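Two grippers, one arm, and a lot of small blocks

So I finally got a proper stretch of time with both grippers, and I have opinions! If you read my last post you'll know I was pretty sure the wide one was going to win. It opens farther, it looks meaner, and the guy who sold it to me talked about it like it was a family member. I paid $401 for it used, which for this kind of thing is a steal (or a warning, depending on how you look at it).

The other one is the narrow-fingered gripper that Mārtiņš Avotiņš passed along in August when he moved over to the Lerneleck project. It needed new cables and a good cleaning, and the fingertips were worn down on one side. I printed fresh tips, swapped the cables, and spent a whole evening getting the thing to talk to the controller. The fix was one setting, buried two menus down. I'm not going to tell you how long I stared at the wrong menu.

For the test I kept it simple. Pick up a small object out of a shallow bin, carry it over to a soft basket, let go, go back for another. Same arm, same speed, same camera settings. I did 970 picks in total over 4 sessions, splitting them evenly between the two grippers, and wrote everything down in a notebook because my spreadsheet habits are terrible.

The wide gripper was great on anything sitting by itself in the middle of the bin. Big, confident grabs. I was feeling smug for most of the first session. Then I started pushing the pieces together into a pile and everything got ugly. The fingers are so thick that they need a clear space on both sides, and in a pile there just isn't any. It would come down, nudge the whole cluster sideways, and close on air. Or it would pick up 2 things at once and drop one on the way over, which my notebook has down as "bonus item" with a frowny face.

The narrow one doesn't care about any of that. It slides right in. It's slower to close and it makes a noise like a tiny stapler, but it came up with one piece far more often than not, and I got to drink my coffee while it worked.

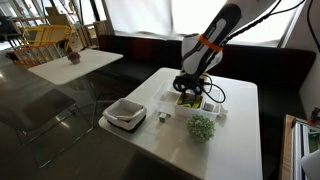 Corners are still a problem for both of them, though. Small cubes are the worst. If one ends up near the wall of the bin, the arm has to come in at an angle, and my angle math is not what it should be. Wálter Restrepo (he did the wiring on the old Turkside setup, so I trust him on this stuff) thinks I should quit trying to be clever and just have the arm sweep the piece toward the middle first. I tried that a few times at the end of the last session and it looked promising – but a few times isn't a test, so I'll leave it there for now.

The other thing on my list is cable slack. Too little and the wrist fights you on every turn, too much and you've got a loop wandering around down by the fingers. I keep moving the clips up and down the arm and I'm never happy with them. If you've found a way of doing this that you like, please leave me a comment, and include the clip size!

Next up is the softer set of fingertips from Eston, on the narrow gripper only. The wide one is going back in its box until I have something bigger to lift.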